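Die Aufbewahrungsfrist in Sorlow beträgt 60 Tage. Sie beginnt mit dem Eintrag ins Verzeichnis, auch wenn der Gegenstand vorher schon im Schrank der Busleitstelle gelegen hat. Nach Ablauf ist ein Schlussvermerk anzufertigen und über den Verbleib zu entscheiden. Für Gegenstände ohne erkennbaren Wert entscheidet die Sachbearbeitung allein. Die Sachbearbeitung bin ich.

Fach 52 enthielt einen Behälter, weiß, Kunststoff, Ecken gerundet, Deckel leicht gewölbt. Abgegeben worden war er von der Linie 9, Endhaltestelle Farnis. Der Fahrer hatte auf dem Begleitzettel unter »Inhalt« einen Strich gemacht. Ein Strich kann bedeuten, dass nichts darin ist, oder dass nicht nachgesehen wurde. Die Dienstanweisung kennt diese Unterscheidung nicht.

Ich nahm den Behälter aus dem Fach und stellte ihn auf den weißen Tisch am Fenster. Der Tisch stammt aus der Auflösung der Firma Kasprzak, die im selben Gebäude Messgeräte gewartet hat. Er ist eben und stabil. Sein Nachteil besteht darin, dass man helle Gegenstände auf ihm schlecht findet. Für dunkle Handschuhe, Schlüssel und Telefone ist er gut geeignet.

Der Deckel ließ sich nicht öffnen. Ich versuchte es an der langen Seite, dann an der kurzen. Mit mäßigem Druck gab der Rand nicht nach, stärkerer Druck ist nach Abschnitt 4 zu unterlassen, solange die Frist läuft. Die Frist lief noch bis zum Dienstschluss. Beim Schütteln war nichts zu hören. Ich vermerkte: »verschlossen, ohne Geräusch«.

Um elf Uhr rief eine Frau an. Sie fragte nach einer Dose, hell, etwa handlich, genauer könne sie es nicht sagen. Verloren worden sei sie im März, von ihrem Vater, auf der Fahrt nach Farnis. Ich fragte nach besonderen Merkmalen. Sie sagte, es gebe keine. Ich fragte nach dem Inhalt.

»Das hat er uns nie gezeigt.«

Ich erklärte, dass eine Herausgabe die Angabe mindestens eines Merkmals oder des Inhalts voraussetzt. Sie sagte, das verstehe sie. Dann blieb sie in der Leitung. Im Hintergrund lief Wasser in ein Becken, jemand stellte es ab.

»Er hat sie immer auf den Tisch gestellt, wenn er nach Hause kam«, sagte sie. »Schräg. Wenn wir sie gerade gerückt haben, hat er sie wieder schräg gestellt.«

Ein Merkmal im Sinne des Formulars ist eine Eigenschaft des Gegenstands. Die Lage auf einem Tisch ist keine. Ich sagte ihr das. Sie bat mich, es trotzdem aufzuschreiben, und ich schrieb es in das Feld »Sonstiges«, in dem bis dahin noch nie etwas gestanden hatte, was mir diktiert worden war. Zur Abholung könne sie ohnehin erst nächste Woche kommen, der Bus aus Letasari fahre zurzeit nicht durch.

Die Gebühr für eine Verlängerung beträgt 1150 Einheiten und ist im Voraus zu entrichten. Telefonisch ist das nicht möglich. Ich prüfte den Abschnitt ein zweites Mal. Dort steht, dass die Frist ruht, solange ein Gegenstand »in Bearbeitung« ist, und dass in Bearbeitung ist, was nicht im Fach liegt. Eine Höchstdauer ist nicht angegeben.

Fach 52 habe ich ausgewischt und die Tür offen gelassen. In das Verzeichnis trug ich ein: 28. Juni 2024, in Bearbeitung, Standort Tisch. Der Behälter hatte nach dem Schütteln parallel zur Kante gestanden. Ich drehte ihn, bis er schräg lag, und schloss die Akte nicht.

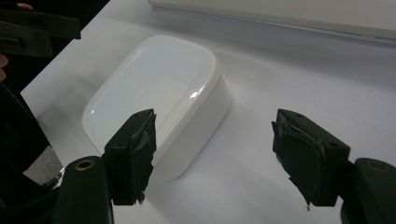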